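Car break-ins on our street, how do we get neighbors to report them?

Posted in Neighborhood Safety, Jukthorpe

Kumudini Mollah
Hi all! I moved to Burkarau Lane in August and I love it here, but cars keep getting gone through overnight. Mostly unlocked ones, a couple with a smashed window. Our group chat has 38 people in it and every time something happens everyone posts "me too!!" and then I find out hardly any of them called the police. The officer who came out for mine was super nice and said that on paper our street looks quiet. So how do you get people to make a report when all they lost was change and a phone charger? And is it worth asking for extra patrols, or do they just say no?

3 replies

Arif Wickramasinghe
Yes, it's worth it, and good for you for asking! We went through the same thing over in Zinham and the reports made a real difference. What worked was making it easy. I typed up a short note with the non-emergency number, the link to the online form, and what to have ready: where the car was parked, when you last saw it untouched, when you found it, what's missing.

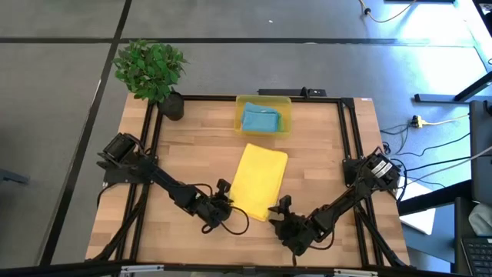

Then I pinned it in the chat, and whenever someone posted about their car I answered with the note and "did you get a report number yet?" A bit naggy, sure, but people started posting their numbers like trophies, it was great! Once we had a stack of them I emailed the list to the precinct and asked for passes between 2 and 5 a.m., which is when our cameras kept catching folks pulling door handles. They said yes for a few weeks and then we asked again.

One more thing, don't clean up the glass or wipe down the handle before you've talked to them. Take photos first.

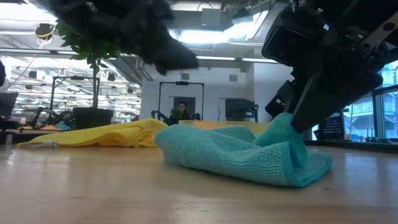 Teal cloth on a light wooden tabletop

Tharindu Gamage
lock your doors. 9 pm every night, set a phone alarm. we did this and it got way better

Kumudini Sikder
Love what Arif wrote! I'd add the in-person side, because plenty of my neighbors on Borkowska Court never look at the chat. We printed 200 flyers and walked them around after dinner, and it was honestly the most fun I've had on this block. I met a man who had camera video from three different nights and had never shown it to anyone!

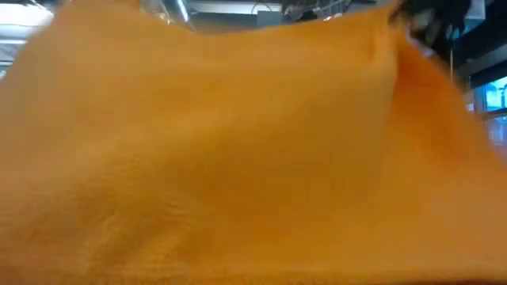
If you do a block meeting, invite the community officer early, their evenings fill up fast. Keep it under an hour and have someone with a laptop help people file right there (older reports are fine too, ask your department how far back they'll take them). Hold it outside if the weather lets you. Set up a table at the end of the street and throw something loud over it. A big saffron-orange cloth like the one in the photo would be perfect, people can spot that from the far corner and they wander over just to see what's going on. Alfredo Bautista down the block brought tamales to ours, so that helped too.

Kumudini Mollah
Thank you all so much! Pinned the note tonight and have two report numbers already. Going to ask about the meeting next.

136 people found this page helpful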